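Since spring I have a new project at home, and it is a wardrobe for the small bedroom. The room is on the side of the roof, so the ceiling goes down on the left and no wardrobe from a shop can stand there. I looked in Koveter, where they had a nice one in oak, but it was too high by 2 centimeters at the back. Two centimeters! I went home and took out my pencil.

The wall is 3223 mm long from the door to the window. I divided it into three parts: a tall one for long coats, a middle one with two rails, and a low one under the slope with drawers. The boards are birch plywood, cut for me at Yurchenko, the timber yard on the road to Gernanthorpe. They cut very exactly, I must say. Only one board came with a chipped corner, and I have turned it to the wall.

The biggest question was the depth. I wanted to save space and make the inside only 50 cm, so that the door of the room can open completely. I drew it with this depth and I was quite proud of the drawing.
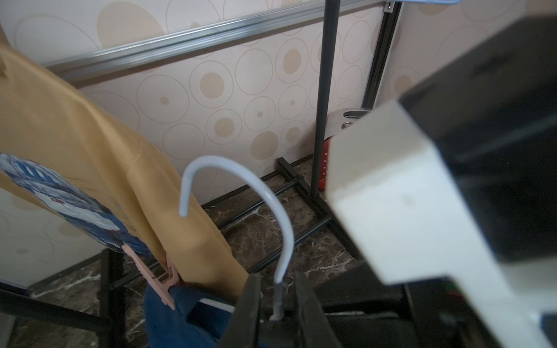 Marcela Polák wrote to me under my last post that 50 is too little, that the sleeves of a winter coat will rub on the doors every time, and that she would go to 58 and hang the door of the room on the other side. She also asked why I want sliding doors if the floor is not level. I had no good answer for this.

So I measured the floor again. It falls 7 mm from the window to the door, and a sliding door would feel this, I think. Now I have changed the plan: the inside is 58 cm deep, the doors are on hinges, and under the whole wardrobe goes a plinth which I planed to follow the floor. It took me two evenings and a lot of dust, but the spirit level is happy and so am I.

The upper rail is at 102 cm above the lower one, so shirts have enough place and there is still a shelf on top for blankets. I used steel tube and not wood for the rails - my last wooden rail was bending in the middle after one winter.

What is still missing is the front. I would like to paint it in a warm gray, but my sister says the room is dark already and it should be white. I have two sample boards leaning by the window and I look at them in the morning and in the evening. The hinges should arrive in May, and until then the clothes stay in boxes in the hall.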